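In praise of the handwritten label

I have become a great believer in writing the name of a thing on a bit of paper and putting it next to the thing. No printer, no laminated card, no label maker with its fiddly cartridges. Just a marker pen and whatever paper comes to hand!

My conversion came in a shared kitchen in Kirport, where 59 of us used the same shelves and the same long table. We had tried the Plilano system, all coloured tabs and a key on the wall, and I could never remember whether green meant tea towels or salad. Then one morning in October there were paper signs everywhere – "mugs", "bread", "string" – and I loved them at once. Things went back where they belonged. I could find the string!

People tell me it looks scruffy, and that a basket of fruit hardly needs explaining. Of course I know a banana when I see one. But the word is for the basket, which might otherwise fill up with keys, post and dead batteries by teatime (mine at home certainly did).

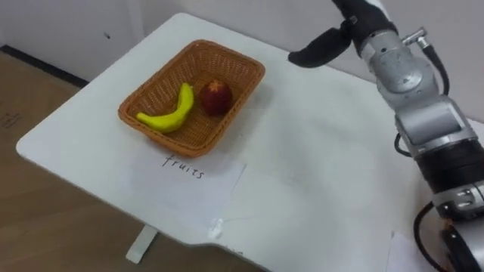
And a basket is such a good thing to label. It's low and open, you can see what's left in it, and you can carry the whole lot to the sink. I'd take a woven one over a plastic tub any day, even with the crumbs you have to shake out of it. Mine has been going for 6 years and the sign beside it is on its third sheet of paper, the last one having met a cup of coffee.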